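Lesetti Household Words

A word list and usage corpus of everyday object names, collected from home inventories, shopping notes and rental handover sheets. This file describes what is in the package, how it was put together and what to watch for when using it.

Maintainer: Gerrit Meijer
Annotation lead: Abdul-Rahman Lamptey
Current version: 2
Language: English (American spelling, with source spellings kept)

Summary

The package holds 1757 entries. Each entry is a name that people use for something in the home, together with at least one line of text in which the name was used. Of these, 1670 have passed both rounds of checking and are marked as final. The rest are marked as open and are kept in the same file, so that people working on rare names can still get at them.

The list is meant for work on spelling variation, search in household catalogs, and studies of how general or specific people are when they name ordinary things. It is a small resource. It will not replace a dictionary, and it has no definitions.

Files

entries.tsv – the main table, one entry per line
lines.tsv – the source lines, linked to entries by entry_id
variants.tsv – spelling and wording variants, linked the same way
rooms.txt – the list of room labels used in the room column
CHANGES.txt – changes by version

All files are UTF-8 with Unix line endings. Tabs separate the columns. There are no quoted fields, and tabs inside source lines were replaced by a single space.

Columns in entries.tsv

entry_id: a number, stable between versions. Numbers of deleted entries are not used again.
name: the most common form in lower case.
head: the head noun, for example "basket" in "bread basket".
level: 1 for general names (container), 2 for everyday names (basket), 3 for specific names (bread basket).
room: the room given in the source, or "none" when no room was given.
status: final or open.
source: J, F or H. See the next section.

Sources

J. Jarnatura notes. Shopping and packing notes written by people moving house. Short lines, many abbreviations, very few full sentences. Most of the level 2 names come from here.

F. Flomadier sheets. Handover sheets from furnished rentals. These are more formal and tend to be more specific. A landlord will write "colander, enamel, small chip" where a tenant writes "strainer". The sheets also repeat a lot of fixed phrases, and we removed exact repeats within one sheet but not across sheets.

H. Hong lists. Inventories made room by room in family homes. These have the best room labels and the worst spelling. Nothing was corrected in lines.tsv.

Names of people, street addresses and phone numbers were taken out by hand before annotation started. If you find one we missed, send the entry_id to Gerrit and the line will be pulled in the next version.

How the entries were made

Two annotators marked every object name in each line. Where they agreed on the span, the name went straight into the table. Where they disagreed, Abdul-Rahman made the decision and wrote a short note, which is kept in lines.tsv under "note". The level was assigned afterward, from the name alone, without looking at the line.

Material and color words were left out of the name unless the name would mean something else without them. So "red mug" is entered as "mug", and "glass jar" is entered as "jar". "Cast iron pan" stays as it is. This rule caused more disagreement than any other, and the notes are worth reading if your work depends on it.

Brand names used as ordinary nouns were kept and marked with a plus sign in variants.tsv.

Notes on some of the harder heads

basket: Used for wicker, wire and plastic objects alike. "Wire basket" and "mesh basket" are listed as variants of one entry. "Tray" turns up for the shallow ones, mostly in source F, and has its own entry.
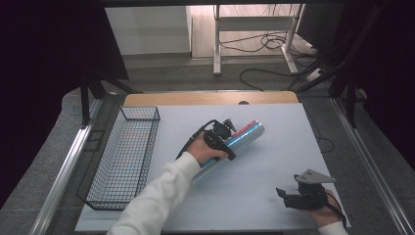 tube: Sources use this for packaging (toothpaste, glue) and for rigid objects such as mailing tubes. Both senses share one entry in version 2. They will be split.

cloth: Dishcloth, washcloth and dust cloth have separate entries. Plain "cloth" is level 1. Source H often has "rag" for any of them.

stand: Rarely used alone. Check the source line before counting it as a name.

Known problems

The kitchen is heavily overrepresented. Garage and garden names are thin, and almost all of them come from source H.

Plurals were folded into the singular, which hides a real difference for names like "scissors" and "tongs". These are entered in the plural form, but "scissor" also appears as a variant.

The room column reflects where the writer put the object on the list. A drill listed under "bedroom" is labeled bedroom.

Changes in version 2

Merged "waste basket" and "wastebasket". Added the status column. Moved notes from a separate file into lines.tsv. Fixed 3 entries whose lines pointed to the wrong source. The next version is planned for May.

Contact

Corrections are read on Wednesday. Please give the entry_id, the column and the value you think is right – a bare list of names is hard to act on.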